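Workspace rules for countertop manipulation, second revision
July 18, 2024

Morena Costa asked me to write down the rules we use at Prollbridge before an arm moves near a kitchen counter. The first revision ran to 2,000 words and people skipped it. The short form:

Knives are logged by position before motor power goes on. A handle counts as part of the knife.

Bar handles and other rigid metal parts get the same keep-out margin as a blade.

Soft props may touch the gripper. Ceramic may not, unless the task calls for it.

Speed limits are set per task and signed by 2 people. Ornine defaults are not a substitute.

Cords stay outside the reach envelope.

Counter layout, wrist view and wide view:

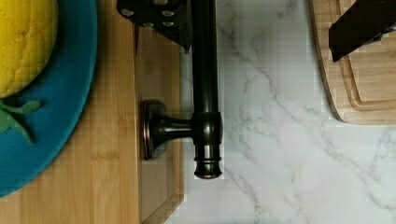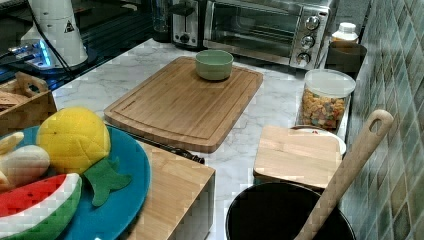

The margin is measured from the outermost point of the tool, fingers open. Stistach measures from the flange, so their numbers cannot be copied into our sheets without conversion. I made that mistake in the first revision, and Nishimura caught it in review. The corrected table goes in with the next commit.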